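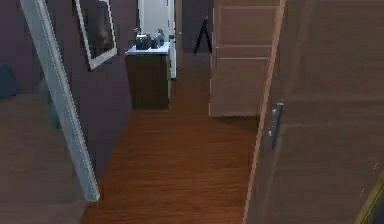 Moving a Piano When You Don't Really Play the Piano

23 August 2025

So the piano is here! It's in the new apartment, it's against the wall in the front room, and it sounds terrible, and I've been sitting at it every evening with the lid up playing the same eight bars of a waltz I learned when I was eleven.

I should back up a bit for those of you who only come by for the soup recipes. When my aunt moved out of her place on Veltanitz Street last spring she had one thing left that none of the cousins wanted, and it was her old Nakemine upright. It has a walnut case and two brass candle holders, one of which wobbles, and a ring on the top where somebody put a hot mug down before I was born. I grew up hearing it through a closed door at Thanksgiving. I said I'd take it before I'd measured one single thing.

Then I measured. I measured the stairs, the elevator, the front door, and the turn just past the front door, which was the one keeping me up at night. You know when you do the same measurement four times and get three answers? I made a cardboard cutout of the piano's footprint and walked it around the apartment like a dance partner. My sister came over, watched me do this for a while, and then asked if I'd thought about a keyboard. With headphones. I had thought about a keyboard with headphones. I didn't want one. 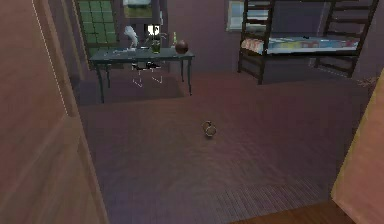
Door open, with the tan wall on the right.

What it cost

People have been asking, so: the movers were 400 dollars. I got three quotes, and the highest was 600, from a company that wanted to send four people and a truck with a lift. The lowest was from a guy who told me over the phone that pianos are "basically dressers" and I thanked him very much and hung up. The one in the middle was Flunen, a two-truck outfit out past the feed store, and they were great. They showed up early, ate the muffins, and wrapped the thing in so many quilts it looked like a patient.

They got it up to 302 in a little under an hour. The turn was fine! All that cardboard, and the turn was fine. What gave them trouble was the lip on the elevator, which I had never noticed in my life and now trip over daily. There was some rocking and one word I won't type, and then it was over the lip and rolling down the corridor with me walking behind it carrying the bench.

The tuner

I figured you call a tuner the next day. Don't do that. Everyone will tell you to let a piano sit in its new home for a few weeks first, so the wood can get used to the air, and everyone is right, and I called the next day anyway. Torbjørn Amundsen picked up, asked me when it had been moved, and told me to call back in three weeks. Very polite. Didn't even take my address.

Three weeks is a long time to live with an A that sounds like a doorbell. I got sort of fond of it, though. I started leaving it out, and then whatever I was playing had a little hiccup in it, and I can't hear that waltz the right way anymore.

When he did come he took the front panel off and spent a good while just looking. I'd never seen the inside of it. All those hammers lined up with their dents in the felt, a pencil, two bobby pins, and a ticket stub from a movie theater that's been a bank for as long as I can remember. He read me the serial number, 2288, and wrote it on the inside of the lid in chalk under some other tuner's chalk. There are five or six sets of initials in there with dates next to them. I love that. I took my time reading them while he dug around in his bag.

The verdict was mixed. The soundboard is good, the pins are tight enough, and the pitch had dropped so far that he didn't want to drag it all the way up in one go. So he raised it partway, and he's coming back in November to do the rest. The sticking D was a bobby pin (a third one). The wobbly candle holder needs a screw he didn't have and I still haven't bought.

The neighbor question

This was my real worry, more than the money. The walls here are okay but they aren't thick, and I share one with Ekow Quansah, who works early shifts and has been nothing but kind to me since the day I moved in and blocked his parking spot. I went over with a box of those sesame cookies from Tannous and told him a piano had happened and that he should bang on the wall if it ever bothered him.

He asked what I play. I said, one waltz, part of it. He said he hoped I'd learn the other part soon.

So we have an arrangement, nothing after eight thirty and nothing at all on mornings when his car is still there at nine, and I keep the practice pedal down most of the time. That's the middle pedal, if you've got one. It drops a strip of felt in front of the hammers and everything comes out sounding like it's being played in the next building. It's lovely for practicing. You can be pretty bad and it all comes out soft.

Lessons, maybe

I haven't decided. I bought a used method book with some kid's stickers still in it, and I'm up to page nineteen, where the left hand has to start doing its own thing and I fall apart. My aunt keeps calling to listen. I put the phone on the music stand and play her the waltz and she hums the bits I miss, and last time she kept humming after I'd run out, on into the second part, so I grabbed an envelope and tried to write down the notes. I got most of one line. If anyone reading this knows a waltz in G that starts low and goes up like somebody climbing stairs with groceries, please leave me a comment, my aunt can't remember what it's called either.

Soup next week. It's the corn one.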